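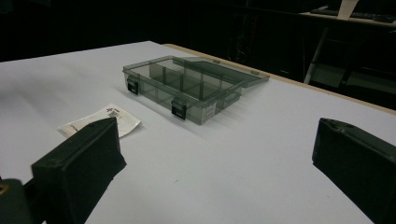
A smoky grey organiser box with plenty of dividers.

Right, the big one first, as half of you have already emailed me about it. Yes, Dalia Koppel has had her baby! A little girl, born in the early hours of Tuesday, and the name is Stoltemby. Stoltemby Koppel. I've said it out loud all week and I'm coming round to it. If you've only been reading this newsletter since the winter, Stoltemby is also the title of the second record, the one with the long piano piece in the middle, and Dalia has always said it was a word her grandmother used for the hour before supper. So it's a family name in a way, and I think it's lovely.

The statement went up on her own page and it was short. Mother and daughter are both well, they're at home, and would people please stop sending flowers to the studio in Gelirville as there's only one person there and she has hay fever. I do like a statement with a bit of hay fever in it. There was a black and white photo of a very small hand, and that's all we're getting, which is fair enough.

Then last night, with no warning at all, came the song! It's called 'Seltwood' and it's just over three minutes long. Masanobu Furukawa produced it, and you can tell within about two bars – that soft, wobbly organ he puts on everything, and the drums sounding like they're in the flat next door. Kumiko Furukawa sings the high part in the second chorus. I had to go back to check it was her, because she's singing much lower in her chest than she did on the Sakai tour, and it suits her so well that I hope she keeps doing it.

The words are very plain. There's a verse about driving home at walking pace with a queue of cars behind, and another about not being able to find the light switch in your own house. I cried at the light switch, I'm not ashamed. My sister rang while it was playing and I didn't pick up (sorry, Jo).

A few of you have asked whether this means the album is off. I don't think so. Reynaldo Fajardo, who plays bass on most of it, was on local radio at the weekend and let slip that they had 27 songs on the go before Christmas and have been throwing them out ever since. He wouldn't give a title. He did say November, then laughed and said he'd get a telling off for it, and the presenter very kindly moved on to football. So pencil in November, but use a pencil.

Now, the other business. I've had some quite cross messages about Loretta Tillman and what she did or didn't say about 'Seltwood'. As far as I can see it was one line in a long interview, where she said she'd written something with the same title years ago and thought it was a funny coincidence. It got chopped down to five words and passed about as if she'd thrown a drink. I've read the whole interview twice and she spends most of it talking about her knees. She has since wished Dalia well in public, with a row of hearts, and they sang together at the Gelirville benefit not that long ago. I'm leaving it there. Please don't send me any more screenshots.

Speaking of the benefit, the live recording is finally being pressed on vinyl. It's a run of 442, all numbered, and I've no idea why 442, unless somebody in the office likes their football old-fashioned. It goes on sale at the shop counter first and online a week later, £30 including the booklet. The version of 'Slow Ferry' on side two is the one with the false start and Masanobu saying "again, please" in the background, and they've left it in, hooray. I'd have queued for that on its own.

I'm going to try to get down there for the counter sale. If you see a woman in a green anorak holding a flask, come and say hello. We got talking to some smashing people in the queue last time, including the couple who'd driven over from Seltwood itself (the actual town, which I'm told has one decent chip shop and a very steep hill).

Last bits. The lyric thread has passed 2503 posts, most of them arguing over whether it's "lantern" or "landing" in the first verse of the new one. I hear "landing". My husband hears "lamb tin" and has been asked to leave the discussion. And several people want to know if I'll be putting the chords up. I'll have a go over the weekend, but that middle section changes key when you aren't looking, so don't expect miracles.

More when I have it. Give the song a proper listen with headphones on, and write and tell me which line got you.

We use cookies to keep this site working and to see which pages are read. By continuing to browse you agree to our use of cookies. Accept | Find out more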